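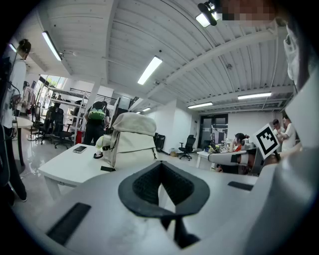

Stolier reunion show at the Vestville Theater — worth the drive?

Started by pedalsteelpete, Jun 5, 2019

pedalsteelpete
Tickets for the Stolier reunion went up this morning and I have one hand on my wallet. For those keeping score, this is the reunion with the original bass player and nobody else, unless you count the drummer, who joined after the second album and left before the third. I'd be coming from 3 hours out. Has anyone caught this lineup yet?

marlene_b
Saw them in March at the Ornano. The singer is a kid named Asif Janjua and he can flat out sing. He doesn't do an impression of the old guy, he just does the songs. I went in with my arms folded and unfolded them by the second number.

tapehead71
A band with one original member is a cover band with better parking.

marlene_b
You said that about the last three bands that came through, and you went to all of them.

tapehead71
I went to two. The third one I listened to from the lot.

Rick in Row G
Slightly off topic, but has anyone sat in the Vestville balcony since they redid the seats? The room holds 2,185 if you believe the sign in the lobby, and I think they got there by shaving the legroom. I'm 6'4" and spent the whole Sleiman Brothers show with my knees in a dentist's collar.

lowboy
Balcony left is fine. Balcony right has the pole.

Rick in Row G
I had the pole too. Thought it went without saying.

pedalsteelpete
Back to the band please. Are they doing the full first album or the usual hits and a medley? I can't do another medley. Last one I sat through gave my favorite song eleven seconds and a key change.

marlene_b
Most of side one, in order, then hits. There is a medley. It's short and you could use it to buy a shirt.

lowboy
I have to side with tapehead on this. The voice was the band. Janjua is good, but if he's that good, let him make his own record and I'll buy it. Charging full price for the name on the marquee bugs me.

marlene_b
The bass player wrote 7 of the songs on that first album. If he wants to play them under the name, I figure he's earned the marquee.

lowboy
He co-wrote them. Check the label.

marlene_b
Fine, co-wrote. Still his fingers on the record.

pedalsteelpete
OK, I bought two. Balcony left, row C. My brother doesn't know he's driving yet.

tapehead71
Which night? Asking for the parking.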